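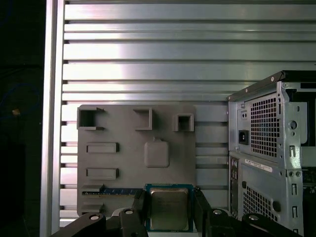 *Intel desktop CPU, rear of the silver tower at right*

**Stisum export hangs on front office PC, Skostano**
Opened by: Inger Ingvarsson
Handling: Zewditu Derese
Priority: high (month end)
Status: closed, one follow-up open

**What Inger reported**

> Stock export freezes every time. Bar gets to the end of the second page, then the whole window goes white. Have to kill it. Worked fine in April. The labels won't print from it either but that may be something else. I need the export before the stock count or we're doing it by hand again.

**9:10** Called Inger. Same thing on her login and on the shared one. Other PC in the back exports OK but it's on the older Stisum build. Asked her not to update that one!!

**9:25** Remote in. Task Manager during export: one core pinned, memory normal, disk quiet. So it's stuck on something, not short of anything. Window goes white at 243 rows written. Ran again, 243 again. Full list should be 1,308.

**9:40** Tried so far:

- restart of PC, no change
- export to desktop instead of the Dramon share, no change
- printer turned off, no change
- virus scanner paused, no change (turned back on)
- CSV instead of spreadsheet format: finishes, but file has 243 lines and then nothing. No error shown. Not great.

**10:05** Always the same row, so bad data is my bet. Row 244 by item number is a boot lace listing. Opened it in Stisum, looks normal. Description field has a line break in it, someone pasted from a supplier email probably. Removed the break, saved, ran export.

Hangs again. Same place. Huh.

**10:20** My mistake, the export sorts by supplier and I was looking at item number. Re-sorted. Row 244 is now an insole from supplier Rai. Opening that item takes forever, then shows the notes box with what looks like a whole email thread in it, quoted replies and all. Scroll bar is tiny.

**10:30** Inger says Rai sends price changes by email and whoever is at the desk pastes them into notes. Been doing it for years. Asked if we can cut it down, she says yes but save a copy first. Saved notes to a text file in the Skostano folder.

**10:45** Cleared notes on that item. Export gets past it, then hangs on the next Rai item. OK so it's all of them with long notes.

Checked how many Rai items have notes: 10. Only 3 are long. The rest are a line or two, left those alone.

**11:00** Saved and cleared the other two long ones. Export runs to the end. 1,308 rows in the file. Spot checked the last page with Inger on the phone, quantities match her screen.

**11:10** Ran it twice more, once to the Dramon share. Both fine. CSV fine too.

**Labels**

Separate issue like she guessed. Label size had gone back to default after the May update, so Stisum was asking for paper the printer doesn't have and just sitting there waiting. Set size back in print settings, cleared the queue. Test label OK.

**Cause**

New Stisum build chokes on very long notes when exporting. Old build seems to cut them short without saying so, which would explain the back PC. Havent tested that properly, going by the one file Inger sent me.

**Left to do**

- [x] tell Inger where the saved notes are
- [x] put the virus scanner back on
- [ ] report to Stisum, attach one of the long notes (take the prices out first)
- [ ] back PC stays on the old build until they answer

**From Inger, 1:30**

> Export came through again after lunch, thanks. Told the desk to keep Rai emails in the mail folder from now on. One question, can the export leave out the notes column? We never read it.

**1:50** Yes, under Export > Columns, untick Notes. Has to be done per login. Did hers and the shared one. Closing, reopen if it goes white agian.

ZD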